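2022-10-26

Up before it was light. Frost on the truck but the ground was still soft, so I decided to get the garlic in before the weather turned. Josée Desjardins called while I was having coffee and said she planted hers last week. She always gets hers in before me. I told her the soil up here holds its warmth longer than hers does and she said that was an excuse.

## The bed

I used the long bed by the fence this year. It had beans in it all summer, and I pulled the last of those two weeks ago and left the roots in the ground. The compost went on then too, so all I had to do this morning was rake it flat and pick out stones. There are always more stones. I filled the small bucket twice and dumped them in the soft spot by the gate.

The soil was a little wetter than I like at the north end. I dug down with the trowel and there was no standing water, so I went ahead, but I made the rows at that end slightly higher. If the heads from there come up small or rotten next summer, that will be why, and I want to remember it.

I strung the line and marked rows eight inches apart. Last year I did six and it was too tight to get the hoe through. I spent most of June weeding on my knees and my back was bad until August.

## Splitting the heads

I did this at the potting bench in the shed with the door open. Three kinds again:

- Stello, which is the hardneck I got from Josée the first year. Big cloves, easy to peel, keeps until February and not much past that.
- Marchand, from the seed swap. Smaller, keeps longer, hotter than I like raw but good in soup.
- A softneck I no longer know the name of. The label washed off in the rain and I have been calling it "the white one" ever since.

I kept the largest cloves to plant and put the small ones in the kitchen jar. Some of the Stello heads had a brown patch on the bottom. I threw those out completely instead of trying to save the good cloves. I tried to save them two years ago and I think that is how the rot got into the old bed.

Final count planted is 123. Last year it was 113, and we ran out of our own garlic in early spring and had to buy it. Ten more is not a lot. I had room for another row but I ran out of big cloves.

## Planting

Two inches of soil over the top of each one, root end down. I used the old broom handle with the tape mark on it to make the holes. It goes fast once you get moving. My knees hurt by the third row so I got the foam pad out of the truck.

Mackenzie Lévesque stopped by when I was partway through and asked if I wanted the straw she had left over from the sheep shed. I said yes to the clean bales and no to the other stuff. She brought over three bales and helped me spread them. She is thinking of giving up two of the sheep because hay has gone up so much. She asked what I thought and I said keep the younger ones. She had clearly already made up her mind about which ones were going, so I don't know that it mattered.

We put the straw on thick. I laid some chicken wire over the end by the fence, where the dog next door likes to dig, and weighted it down with the stones I had been too lazy to carry to the gate. I wrote the rows on three wooden stakes in pencil this time. Marker fades and pencil does not. Stello is the four rows nearest the fence, then Marchand, then the white one.

## Other jobs

Drained the hoses and hung them in the shed. The green one has a split near the fitting, so I cut off the bad end and will put a new fitting on it in the spring. Shut off the outside tap from the basement and left it open outside to drain.

Took the last of the tomato cages down. Two are bent past using. Picked what was left of the kale, enough for supper and one bag for the freezer.

I looked at the apple tree as well. There is a canker on the low branch on the east side, a bit longer than my thumb. It was not there last year, or I missed it. It needs to come off in the winter when the tree is asleep. I tied a piece of red string on the branch so I don't have to go looking for it in the snow.

## Supper

Potato soup with the kale and a good handful of the small cloves. I put in too much of the Marchand and it was strong. Ate two bowls anyway. Bread was from the store.

The seed catalog from Zarkel came in the mail, very early. I turned down the corner on a page of leeks and then put it away. I have leek seed left from this year and it should still be good. The prices have gone up on almost everything except carrots.

## Indoors

Two pictures, both of the big table with the blue cloth on it and the woven folding screen behind.

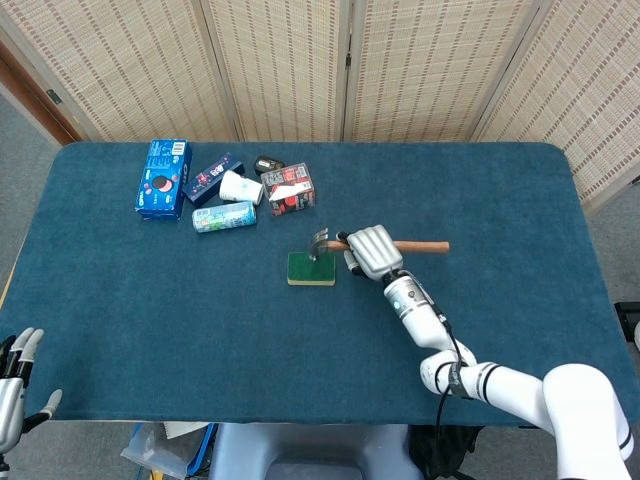
The sponge and the hammer are in the next one.

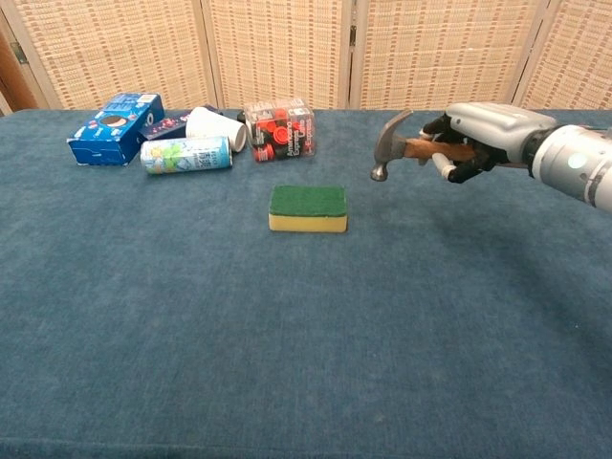

## To do

- Buy a hose fitting before I forget the size. The old one is in my coat pocket.
- Return the foam pad to the truck.
- Give Mackenzie a couple of heads of Stello for the straw. She won't take money.
- Move the rest of the garlic out of the shed before a hard freeze. The shelf in the back hall is dry enough.
- Sharpen the pruning saw.
- Call Josée back. She wanted to know how many I planted and I hadn't counted yet when she asked.

Wind picked up after dark. I went out with the flashlight and the straw was staying put except at one corner, so I laid a board on it. Twenty minutes of reading and then bed.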